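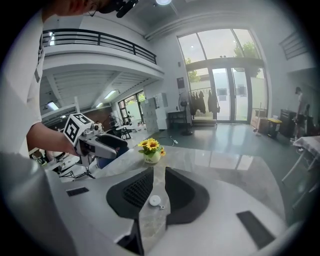
Figure 1. Countertop with grey marble pattern and centrepiece, mezzanine level behind.

Unit 2: Centrepieces and Table Surfaces
Course code 3441. Handout revised 07/06/2018.

2.1 Scope
This unit covers small arrangements on hard, reflective tops in rooms of mixed use. Large floor pieces are dealt with in the January block. Read the Hennessy notes on proportion before the practical.

2.2 Vase and stem height
The arrangement in Figure 1 has three yellow sunflowers in a small white vase lettered "Life". The largest bloom sits in the centre, with a second to its left and a smaller one to its right. Odd numbers are easier to balance in a narrow neck. Strip any leaf that would fall below the water line and recut stems at an angle.

Lettering on a vase gives it a front. Decide which side of the table is the main approach and turn the vase to suit.

2.3 Reflection
A polished top returns light from windows and ceiling fittings. Veined patterns in soft grey and white hide dust but show water rings. Wipe the base of the vase before setting it down. In double-height rooms, check the colour of the blooms under the fittings as well as in daylight, as yellow shifts noticeably under fluorescent tubes.

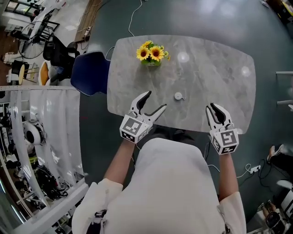
Ultan Mac Mathúna

2.4 Position
A centrepiece does not have to stand in the centre. Placed near the far edge, the sunflowers leave the middle of the top free for handwork. The rounded corners of the table also matter: allow clearance for a chair pushed in at the side, and keep the vase out of reach of its backrest.

Seen from overhead, the blooms should face upward or outward with no bare gap in the cluster. Students tend to check from the front only.

2.5 Practical task
Work in pairs at the Braststead studio. Set one arrangement no taller than 16 cm, first at the middle of the top, then near one edge. Sketch both in plan and elevation. Mark the light sources on the plan. Hand sketches to Brendan Costello.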